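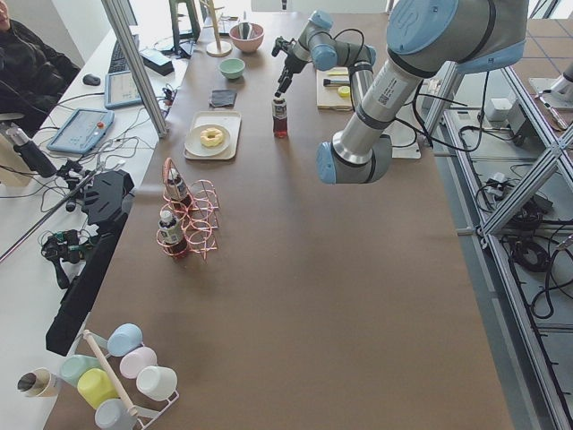
The Trulta table at the Miva open day, Kitberg, with two arms over the far end.

Miva > News > Press releases

Reading time: 7 minutes

MIVA OPENS KITBERG ROBOT WORKSHOP TO THE PUBLIC

Visitors watched drinks and light refreshments being prepared and served by robot arms in the first public showing of the Trulta project

KITBERG, 11/09/2023 – Miva has held its first public open day at the Ninh Building, where the company develops and tests robot arms for small kitchens and serving counters. The workshop received 712 visitors over the course of the day, among them residents of Kitberg, pupils and teachers from local schools, catering staff, and representatives of firms with an interest in automation.

The open day marked the end of the first stage of Trulta, Miva's project on the handling of ordinary tableware and drinks by robot arms. Work under Trulta had previously been shown only to partners and suppliers. The programme combined a working demonstration on the main floor with short talks in the meeting room and a display on the history of the building.

Joyce Ogola, Director of Public Programmes at Miva, welcomed the first visitors at the main entrance.

"The people of Kitberg have walked past this building for a long time and have had every right to wonder what we do in it," said Ms Ogola. "We wanted them to see the work as it is carried out on any other day, at the speed at which it is carried out, and to put their questions directly to the engineers."

The demonstration

The main demonstration took place at the long table on which the Trulta team carries out most of its work. The table was laid for a refreshment order: bottled drinks in a copper-coloured wire rack, plastic cups on a white mug tree, a cutting board, bowls, and a ring doughnut on a white dish set on a tray. Arms with two-finger grippers worked over the table while an operator remained at the control desk beside it.

Each session began with an introduction by a member of the engineering team, followed by a spoken commentary on the movements of the arms. Visitors stood behind a marked line and were invited to ask questions at any point. Sessions were kept short in order that all those waiting could be admitted, and a number of visitors returned to the queue to attend for a second time.

The order used in the sessions was agreed with the catering staff who advise the project. It includes tasks that a trained person performs without much thought, such as taking a cup by its rim or moving a full bottle from a rack to a work surface. According to the engineering team, it is in these plain tasks that most of the difficulty lies. A cup that is gripped too firmly will bend, and a bottle that is gripped too lightly will turn in the fingers. Dishes with a wide rim must be approached from a suitable angle, and soft food must be lifted without being crushed.

Not every attempt in the course of the day was completed. On several occasions an arm was stopped by the operator and the task begun again, and the commentary explained the cause wherever it was known. Miva had decided beforehand that no session would be replaced by a recording.

"A visitor asked me whether we were embarrassed when the arm missed a cup," said Ms Ogola. "I told her that we learn a good deal from a missed cup, and that she had seen something which would be discussed at the team meeting the following morning. She seemed quite pleased to have been present for it."

Between sessions, engineers explained how the arms are given a view of their work. Cameras placed at different points supply separate views of the same table, including a close view from the gripper end of an arm. Visitors were able to compare these views and to see how much a dish or a piece of cloth changes in appearance when it is looked at from directly above. Many of the questions put to the team concerned this part of the work, in particular the effect of shadows and of pale dishes on pale trays.

The tray laid for the serving task, which carries a cartoon rabbit and the greeting "hi~", attracted a good deal of comment from younger visitors. Miva chooses household items of this sort for its trials, and decorated items are used alongside plain ones. A printed face or a line of text may be taken by a vision system for a separate object, and the team considers it better to meet such cases early. 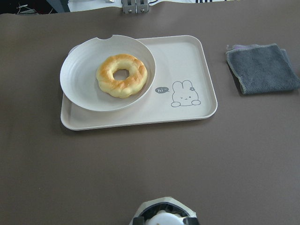 Progress under Trulta

Trulta was set up to find out whether robot arms could be of practical use in places where a full automatic kitchen would be neither affordable nor wanted. The project is concerned with small counters: the tea bar in a community hall, the refreshment point in a clinic, the serving hatch in a school. Such places have limited room, and the dishes in use are seldom all of one type.

The first stage has produced more than 2000 recorded trials, each reviewed by a member of the team and marked with notes on the result. The trials cover the handling of cups, bottles, bowls, cloths and serving trays, together with a smaller set concerned with the preparation of fruit for drinks. The records will be used in the second stage, in which the arms will be asked to carry out longer orders with fewer pauses between one task and the next.

Safety arrangements have been reviewed throughout. Every arm in use at the Ninh Building is supervised while in motion, and the operator has an emergency stop within reach. These rules were applied without change at the open day. Visitors were not permitted to cross the marked line while an arm was moving, and the talks in the meeting room included a short account of how the rules were drawn up.

Miva has also continued its work on the layout of the table itself. Early trials used a fixed arrangement in which each item had its own marked position. The present arrangement is looser. Items are moved between trials, and the person who lays the table is not the person who operates the arms. Catering staff advising the project had pointed out that no counter stays tidy through a morning's service, and the team has taken that advice as the basis for much of its recent work.

The preparation of fruit for drinks was of particular interest to visitors from the catering trade. For this work the table is laid with a bamboo board, lemons and a lime, a muddler and a yellow plastic knife, with ice and a metal scoop kept in a bowl at the far side. The team's questions are practical ones: in what order the items should be reached for, how far apart they should stand, and where a tool should be put down so that it can be picked up again.
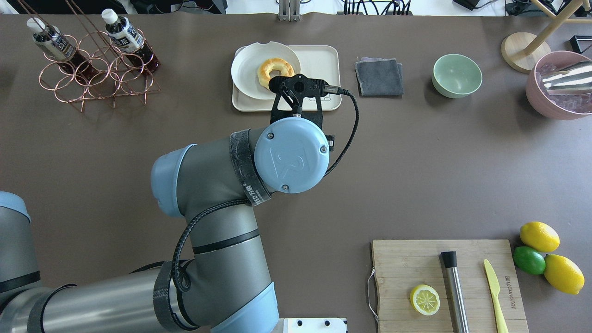 Reach is the other matter under study. An arm that can lift an item comfortably from the middle of the table may be poorly placed to lift the same item near a corner, and its own links may block the view of a camera. Several of the visiting caterers observed that the same is true of a person working in a narrow kitchen – a remark that the engineers noted down. Miva intends to invite a small group of them back to the Ninh Building to advise on the placing of tools for the second stage.

Talks and questions

The talks in the meeting room were given by members of the engineering and public programmes teams. Subjects included the training of new operators, the cleaning of grippers and work surfaces, and the part that robot arms might play in places where it is hard to find staff for early and late hours.

The question of employment was raised at each of the talks. Miva's position is that the Trulta arms are being developed to work beside serving staff and under their direction. Visitors expressed a range of views on the subject, and the company has undertaken to publish a written reply to the questions that could not be answered in the time available.

A total of 594 comment cards were handed in by the close of the day. The cards asked visitors what they had expected to see, what they had found unclear, and which task they would most like an arm to perform. Washing up was a frequent answer to the last of these. The cards are now being read by the public programmes team, and a summary will be placed on display in the entrance hall.

"We are grateful to everyone who took the trouble to write," said Ms Ogola. "Some of the comments are kind and some are sharp. A number of people told us that the commentary was too fast and that the back row could not see the cutting board. Both points are fair, and we shall deal with them before we open the doors again."

Further visits

A second open day will be held at the Ninh Building in November. The viewing area will be raised at the rear, and a session will be set aside for school groups. Admission will again be free of charge, although places at the demonstration will need to be booked in advance. Booking details will be given on the Miva website and on the notice board at the main entrance.

Schools and community groups in Kitberg that wish to arrange a separate visit are invited to write to the public programmes team, stating the size of the group and any access needs. Visits can be arranged on most working mornings outside periods of maintenance.

About Miva

Miva develops and tests robot arms for use in small kitchens and at serving counters. Its engineering and public programmes teams are based at the Ninh Building in Kitberg. Trulta is the company's project on the handling of tableware, drinks and light refreshments.

Press enquiries should be addressed to Joyce Ogola, Director of Public Programmes, Miva, Ninh Building, Kitberg.

Related items

Catering advisers join the Trulta project
Ninh Building: changes to the visitor entrance
Operator training at Miva: places for the coming year
Notes from the workshop: laying the table for a trial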